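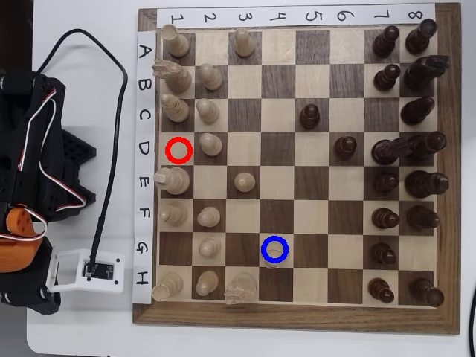 Eun-seong Ahn

8/10/21

Print this page | E-mail this page

Serkidura Club Chess Program: Interim Progress Report to the Bumuto Fund

1. Scope

This report covers work done under the equipment and instruction grant since February. The grant has two parts: the purchase and labeling of wooden boards and sets, and instruction in written notation for new players. Travel to outside events is reported separately and is not included in the totals below.

2. Boards and sets

The program ordered 40 wooden boards with matching sets from Vrettos. All have been delivered. Each set was checked against the packing list before it was put into use. Three sets came short a pawn, and replacements were supplied at no charge. One board had a raised joint along the outer border and was exchanged.

The boards were bought without printed coordinates. The supplier offers them with coordinates at a higher unit price, and the difference was not in the approved budget. Labels are made in house from white paper strips with handwritten characters. The numbers 1 through 8 go on one strip and the letters A through H on another. The strips are laid along two adjoining sides of the board and can be removed.

With the numbers along the top and the letters down the left side, A1 is at the top left and the light pieces start from the left. A player sitting behind the light pieces then has the letters on the near side, but the characters on the strips read sideways. Beginners tolerate this, although reading is slow in the first lessons. A second version of the strip, with the characters turned to face the player with the light pieces, will be tried in the next term.

3. Notation instruction

A total of 1,704 games was recorded on paper score sheets in the reporting period. Score sheets are collected after each session and checked for three items: legal moves, correct square names, and a result. Sheets that fail the first or second item are returned to both players at the next session and corrected on the board.

The most common fault is reversal of letter and number, for example 4G for G4. The next most common is loss of a move pair, after which every later entry is out of step. Both faults became less frequent after the strips were introduced. The earlier sheets were not all kept, so no rate can be given for the period before.

Position reading has been added as a short exercise. Players are shown a position and write down the square of every piece, then list the empty squares on the first and last rows. In the position at the head of this report, D1 is empty and ringed in red, and G8 is also empty. The dark king is on D8 and the dark queen on E8, the reverse of the standard starting squares. The light king is on E1, lying down. Players are expected to report the king and queen squares as they stand, without correcting them to the usual setup.

4. Instruction hours

The plan called for 40 sessions and all were held. Two were moved to the smaller room because of floor work, and the number of boards in play was reduced on those dates. The Calero workbook was used through the opening chapters. The endgame chapter was dropped for the younger group and replaced with king and pawn exercises written by the instructor.

5. Expenditure

Board and set purchases closed below the approved line. Score sheets and workbooks ran above theirs after a second printing of over 500 sheets. The net balance is positive and is carried forward to storage. Receipts are attached to the paper copy.

6. Outstanding items

- Storage boxes for the sets. Two quotes received, a third requested.
- Revised strips for the next term.
- Felt pads on the bases of the dark knights, several of which have lifted.
- Spare pawns, light and dark, to be held at the equipment desk.

The final report will be sent when the second term's score sheets have been checked.

Search this site Enter keywords Go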